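Urari planning group, minutes
2018-12-16
Chair: Gudrun Rønning
Notes: Valter Björklund
Also on the call: two from Duketti (perception), one from Sæther (tooling)

1. Minutes of the October meeting

Accepted with one change. Item 4 said the grasp planner "handles soft objects." Gudrun asked for this to read "has been run on soft objects." Duketti did not object.

2. Replay tool

Sæther has the replay tool loading both hand streams on one timeline. It opens a session in 11 seconds on the office machine. Gudrun asked what happens when the clocks drift between the left and right device. The tool stretches the shorter stream to fit. She said this hides the problem and she would like to see the drift as a number on the screen before anyone stretches anything. Sæther thinks users will be put off by it. Gudrun said the users are the people on this call.

Agreed: drift shown by default, stretching off by default.

Valter noted that the export still drops the last samples of a session if the window is closed too early. This was reported in October and marked as fixed. Reopened.

3. Segmentation on cluttered tables

Duketti presented the new segmentation model. On their own set of 200 frames the masks look clean. Gudrun asked who picked the frames. Duketti did. She asked for the same table on frames picked by somebody else, and Valter will draw them from the household sessions.

There was a long discussion of printed surfaces. The model was trained mostly on plain tabletops, and the household sessions have patterned cloths and packaging with large lettering. Duketti believes depth will separate a printed figure from a real object. Valter is not convinced, given how thin some of the packs are and how poor the depth gets on shiny wrapping. Gudrun said that until there is a result, "believes" goes in the minutes as "believes." 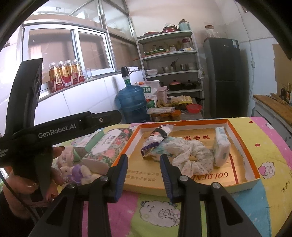 Fig. 1. Household session, both devices at the tray. Scrunchie in the middle, tissue pack on edge at right, printed sheep on the cloth.

Comments on Fig. 1: the scrunchie is a ring of ruffled fabric and the planner wants a single center point to close on. For a ring, that point may well be the hole. Duketti suggested picking the densest part of the mask instead. Gudrun asked whether that had been tried. It has not.

The wrapper packs behind the scrunchie overlap. Sæther asked if the planner needs to know which one is on top. Valter said yes, if the plan is to lift either of them, and the current scene file has no field for it. Adding one means changing the file format again. Brovavwood's importer would have to follow, and they took a long time over the last change.

Agreed: no format change until Duketti can show that the model gets the order right often enough to be worth storing.

4. Two-hand planning

Valter ran the two-hand planner on 50 recorded starts. It returned a plan for most of them. He would not give a success rate, as none of the plans have been executed and the collision model treats the second device as a plain box. Gudrun said a returned plan tells us that the solver stopped, and asked that the slide headed "Results" be renamed.

Median planning time is 175 milliseconds. Duketti called this fast enough. Fast enough for what was not settled. Valter will time the whole loop, including perception, and leave the planner figure out of the next report until the two can stand side by side.

A better shape for the second device is needed, with the upright section on top and some allowance for the hand and the cable. Sæther has a mesh of the body only. The cable was left open.

5. Request from Brovavwood

Brovavwood would like a demo video. Gudrun is against it before item 3 is done. Duketti is in favor. Put off to the next meeting.

6. Actions

Sæther: drift readout; fix for the export bug, with a test this time.
Duketti: rerun segmentation on Valter's frames and report the misses along with the hits; try the dense-region grasp point on ring shapes.
Valter: draw the frames; full loop timing; rename the slide.
Gudrun: reply to Brovavwood.

Next meeting: date to be sent by Gudrun.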